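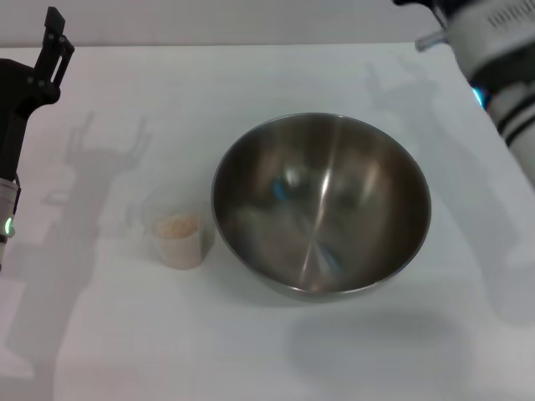 SPEAKER NOTES: THE LOST REELS OF THE STOLARD COLLECTION

Slide 1. Welcome and scope

Good evening, and thank you for coming. The talk runs 45 minutes with questions taken at the marked points. Please hold the house lights at half until the first clip.

Tonight's subject is a group of silent films held in the Stolard Collection, and the work of putting one of them back into a form that can be shown. The film is "The Lamplighter's Debt," a drama in five reels made by the Koster company. We will look at what survives, what does not, and how the archive decided what to do about the gaps.

Slide 2. The Koster company

Koster began as a maker of short comedies for traveling shows. By the time it turned to longer dramas it had its own glass-roofed stage and a small group of regular players. The company's trade notices promised a new feature every month. The surviving ledger shows nine completed features before the studio closed.

Pause here for the ledger page. Point out the column for tinting costs, which returns on slide 6.

Slide 3. The story of the film

A lamplighter borrows money from a shipping agent to pay for his daughter's medicine. The agent is found dead, and the lamplighter, who was seen leaving the house, goes into hiding among the warehouses. The third reel is given almost entirely to his guilty visions, done in double exposure. In the fourth reel the daughter finds a letter that clears him.

The plot is ordinary for its period. The visions are what brought audiences in, and they remain the best reason to see the film. Note that the ghostly agent is always placed on the left side of the picture. The cameraman masked that half of the lens, wound the film back, and exposed it a second time.

CLIP 1. Start at the staircase. Stop when the lamp goes out.

Slide 4. What survives

Reels one, three and four survive in a print found at the old Lilon theater. Reel two survives in part. Reel five is missing. The print was made for export, and its titles are in a shortened form that leaves out two characters altogether.

The archive also holds a cutting list with 1,534 entries, covering shots and titles together. This is the most important paper document we have. It gives the order of the material and, in most cases, the length in feet. Without it the second reel could not have been put in order.

Slide 5. Repair and scanning

The print had shrunk, and many of the splices had dried out. Each one was opened, cleaned and remade by hand. Damaged perforations were repaired before the film went near the scanner. The work was carried out by the Botico laboratory over one winter, with a second pass in March for the vision scenes.

A decision was made early on to leave the scratches that were part of the original negative. They appear in every print struck from it, and audiences of the day saw them. Scratches that came from later handling were reduced where this could be done without softening the picture.

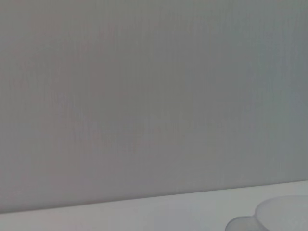 Viewers at the preview screening asked whether the flicker in the vision scenes should have been smoothed out as well, and felt that it distracted from the acting. The archive's position is that the flicker comes from uneven hand cranking during the second exposure. It has been left in place, with the overall brightness evened only between shots.

Slide 6. Color

The print is tinted – amber for interiors, blue for night, and a strong green for the visions. The green had faded badly. Its strength was set by comparison with 15 frames that had been kept in a sealed envelope with the cutting list.

CLIP 2. Show the warehouse vision before and after color work. No music.

Slide 7. The missing reel

The final reel is represented by titles and still photographs, following the cutting list. No new scenes have been made. Total running time for this section is under four minutes.

Leave the last still on screen for the first question. The accompanist will need the piano light on before the full screening begins at 8:15.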